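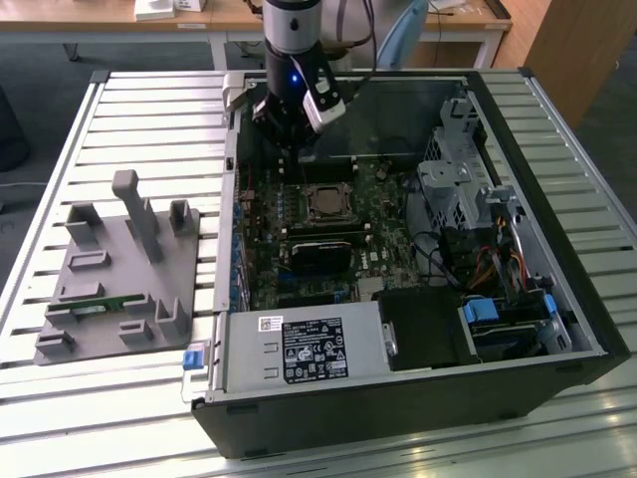
Two grippers, one old desktop, no clear winner

Thursday, May 31, 2018

Killumer, the electronics refurbisher, has spent the spring finding out what it costs to teach a robot arm something a bored teenager can do with a screwdriver and a podcast on. The job is taking apart and refitting used desktop computers. The question was which hand to buy.

The contenders were the Plureck, a parallel gripper with long narrow fingers, and the Warrier, a chunkier model with a stronger grip and a price to go with it. Each was bolted to the same arm and given 14 days on the same set of chores: pull a memory module from a fixture, seat it in a slot, press the latches home, leave the processor alone.

After 606 attempts split evenly between them, the Plureck had seated the module 83 percent of the time. The Warrier did slightly worse on memory and a good deal better on anything with a handle. It also closed on a power cable one afternoon and declined to discuss the matter until someone cut the power.
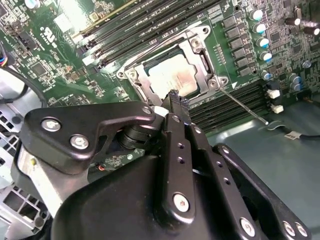
Killumer staff

Cameras were on trial as well, and caused more arguments than the grippers did. A view from above the case makes it easy to tell which slot is which. A view from the wrist is better for the last half inch, provided the fingers aren't parked across the thing you wanted to look at, and on a crowded motherboard they often are. The team ended up running both and writing software to decide which one to believe.

The controller came from Derau and did what its manual said, once the correct manual had been located. Swapping grippers was billed as a five-minute job. The best time on record is 40, and that includes a search for one screw.

Killumer has ordered a Plureck for its memory line and is keeping the Warrier on loan for drives and power supplies. A second round, with smaller cases and less elbow room, is planned for November. Processor removal is on the list for that one, at the urging of people who won't be paying for the sockets.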